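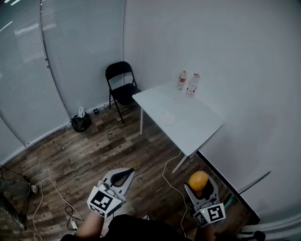

Both grippers up, with an orange fruit held in the right one. The table for the pick-and-place task is against the wall, with two water bottles on it.

Wandside Robotics Club - Gallery, fall term

Posted 9 October 2021

This page is for the manipulation project, which the club runs alongside its usual competition team. Students use a pair of handheld grippers to do small table tasks by hand, and the recordings are used to train the club's arm, which we call Arkik. The marker cubes on the grippers let the software work out where each hand is and which way it is turned.

The project has two groups this term. The Hutow group does the recording and keeps the task list. The Rivadeneira group checks the recordings, throws out the bad ones and trains the model. Members switch groups at the halfway point so that everyone gets time on both sides.

A recording session is 50 minutes. The target is 60 good takes per task before we move on to the next one. A take is thrown out if a marker is out of view for too long or if the object is dropped - dropped objects are the more common reason with new members. At last count we had 2948 takes on the club drive, with around 700 still to be checked.

The tasks so far are fruit to plate, bottle upright and bottle hand to hand. Folding a cloth is next on the list, and we expect it to take most of November.

Members who want the raw files should ask in the club channel. New members can join either group and do not need to know any programming to start recording.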